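Field Evaluation Technician, Small-Parcel Handling Kit

Reading time: 4 min

Deltora is hiring a technician to work on the evaluation of Tindora, a bench-scale picking kit for small packaged goods. The position is based at our Grerkville site and reports to the applications engineering lead. It is a full-time, fixed-term contract of one year, starting in October, with the possibility of extension.

Tindora is sold as a package: gripper fingers, a wrist-mounted sensor bracket, calibration software and a set of pick routines for thin, light items such as spare-part pouches, sample sachets and labeled bags. The customer supplies the arm. Most of our buyers are repair depots and mail-order parts rooms that handle mixed stock in low volumes. They ask two things before they order: which items the kit can pick, and how long it takes to get from the crate to the first reliable cycle. The person in this job produces the numbers behind both answers.

The test catalog currently holds 382 items. Each item is run through a fixed protocol of 80 pick attempts, split between flat placement on a work surface and placement inside an open bin. Results go into a shared log with the item number, finger set, grip force, approach angle and failure code. An item that falls below the acceptance threshold is rerun with an alternate finger set before it is marked as unsupported. At present 43 items are marked that way, almost all of them soft bags with little stiffness at the edge, and reducing that number is the main goal for the contract period.
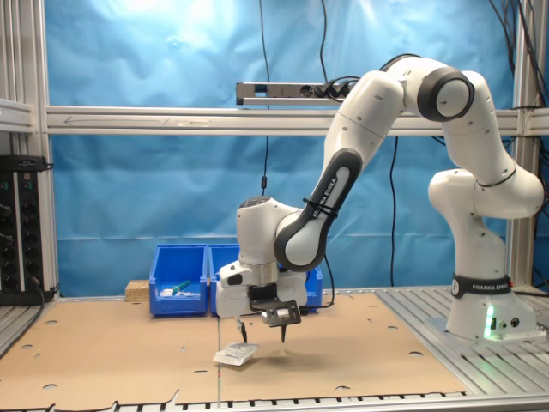
Bench setup: Franka Emika arm, two-finger gripper, bagged item on the cardboard surface.

The technician will have one bench as a primary station and will share a second with the software group. Benches are built from slotted aluminum and are reconfigured often, so mechanical work is a regular part of the week. Expect to reroute cables, swap sensors, replace work surfaces and repeat the calibration afterward.

Duties

- Run the pick protocol on new and revised catalog items and enter the results the same day.
- Assign failure codes from the recorded runs. The code list has separate entries for missed grasp, slip during lift, double pick, and drop at release. Ambiguous runs are flagged for a second reading.
- Fit and align finger sets, check finger wear, and keep the wear record up to date.
- Perform hand-eye calibration after any change to the sensor mount.
- Write a short report for each item group, two pages at most, stating settings, results and known limits.
- Assist with installation at customer sites. Travel is limited to four or five trips a year, typically two nights each.
- Test the installation manual by following it literally and marking every step that is missing, out of order or unclear.

Required

- Two-year technical degree in mechatronics, electronics or a related field, or equivalent shop experience.
- Hands-on experience with at least one six- or seven-axis arm. The make is not important.
- Ability to read and make small changes to Python scripts. You will not be asked to write motion planning code.
- Clear written English. Reports are sent to customers with light editing.
- Comfort with repetitive test work. A full protocol on one difficult item can take most of a shift.

Useful but not required

- Experience with depth sensors or camera calibration.
- Knowledge of flexible packaging materials.
- Experience writing or reviewing product manuals.
- A basic grasp of statistics, enough to say when two finger sets do not differ.

Conditions

Working hours are 40 per week, with core time between 9:30 a.m. and 3 p.m. Bench work cannot be done remotely – report writing can, up to one day a week. Safety training for collaborative arms is provided in the first week and must be completed before unsupervised operation. Steel-toe shoes are required in the crate area only and are supplied.

Pay follows the Technician II scale. There is a yearly training allowance of $300, which can be used for courses, books or certification fees. Relocation costs are not covered.

How to apply

Send a résumé and one sample of technical writing through the careers page, under the reference "Tindora Evaluation." The sample can be a test report, a work instruction or a fault analysis, with confidential details removed. It should be your own work and no longer than five pages. A cover letter is optional.

Selected applicants will be invited to a half-day visit in Grerkville. The visit includes an interview with two members of the applications group and a practical exercise at the bench: mount a finger set, run a short series of picks on an unfamiliar item, and write up the result on one page. Travel costs for the visit are reimbursed on presentation of receipts. Applications stay open until the position is filled.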